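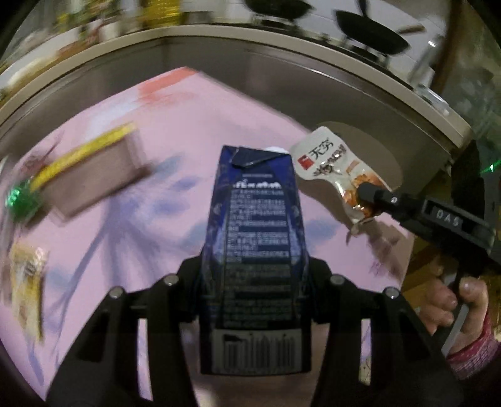

Two grippers at work on a pink tabletop, one holding a drink carton and the other on a snack pouch.

I'd promised myself I wouldn't spend a whole interview on trash. But the person who looks after the collection rules at Derora started with trash, and she is so funny on the subject that I just let her go (my coffee went cold, I didn't care).

Derora records people doing ordinary kitchen jobs with hand-held grippers, and the recordings go to teams who train robot arms. Her rulebook covers how those jobs are done. It began as 34 pages. It's now 6, and she would happily lose another one.

"The long version told people how to stand," she says. "Who needs that? You end up with everybody moving like they're in a school play, and then the robot learns the school play."

So what stayed in? Plenty about food packages, to my surprise. Cartons get held upright and with only as much squeeze as they need. Soft pouches are harder, and she has strong feelings about them.

"Don't stab at it. Get the fingertip on it, let it settle, then close. If it tips over, fine, it tips over. Pick it up again and keep recording. I want the second try in there, because a robot is going to need a second try every day of its life."

That was the bit I kept thinking about on the train home! I'd assumed good practice meant clean takes. Her rule says a session can be thrown out for being too neat, and reviewers at Tuson, the partner that checks the files, are allowed to send one back with the single word "staged." She told me she wrote that rule after watching 2,000 clips of spotless counters in June and wanting to lie down on the floor.

Sleeves come up too. Cuffs are fine as long as they stay clear of the moving parts, and rings come off. A second person in the room stays out of reach of both grippers. "It's a kitchen. There are pans, there are burners. Burners off before the first grasp, and somebody says it out loud."

And then, yes, back to the trash. The rulebook gives bins their own page. Open the fingers wide before you come near one, don't drag things against the rim, never push down what's already inside. Anything with a name or address on it is taken out before recording starts.

"People worry about faces and forget the mail," she says. "A bin is the most personal thing in the house. I'd rather you saw me in my bathrobe."
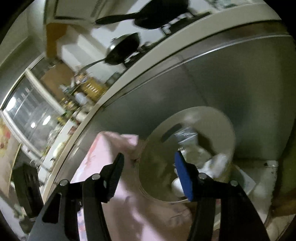
Who gets to say stop?

I asked what happens when the person holding the grippers disagrees with the rules. She liked that one. At Derora, whoever is doing the task can end it at any point and doesn't have to fill in a form about it. She'd worked on an earlier project in Fokport where stopping meant 2 signatures, "so of course they all kept going with sore wrists."

Would she like to see this turned into a proper shared standard? Sort of. There's a draft going around called the Gronow notes, and she agrees with most of it, apart from a section that wants every object wiped and lined up before recording. She read me that section in a very grand voice and then wrote "why?" next to it in pen, while I watched.

She's sending in her comments this week. The bin page is going with them.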